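Notdale Records Room — progress report to the Daza Fund
Mon 17 August

Dear Lorena,

We're well past the halfway mark and I'm delighted with how it is going!
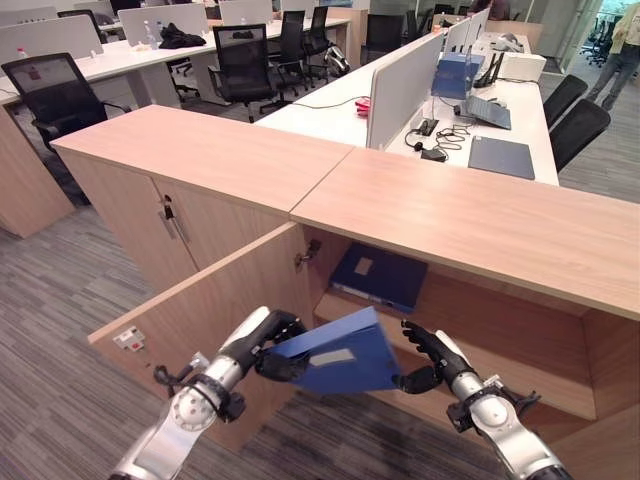 Your grant of £2,000 was for getting the old tenancy papers out of boxes and into binders that people can pull out and read. When we wrote in February there were 611 folders to sort and most of the labels had faded. All of those have now been gone through, and the sorting took 17 sessions, a few more than planned (the Mimitz Street papers were in a terrible muddle, with two different numbering systems and a lot of loose receipts).

Binders are the bit I'm most pleased with. We settled on blue for tenancies, with a small label on each, and they're going into the low oak-coloured cabinets with locks. Olga Cáceres wanted them standing up, Domingo wanted them flat, and for now we're doing whichever suits the shelf. It needs settling before the index is printed, as the shelf references depend on it.

Spending is on track. Vurkstead delivered the last of the stationery in one go and knocked the carriage off the bill, so we have a little left for better label stock — the first lot peeled.

Still to do: the index, the repairs correspondence, and 4 maps that are too big for any cabinet we own. Eliécer Flores is asking after a plan chest. We'd also like to hold an open afternoon once the index is ready, and you'd be very welcome to come and have a rummage.

Receipts to follow by post.

With warm thanks,
Mirta Farías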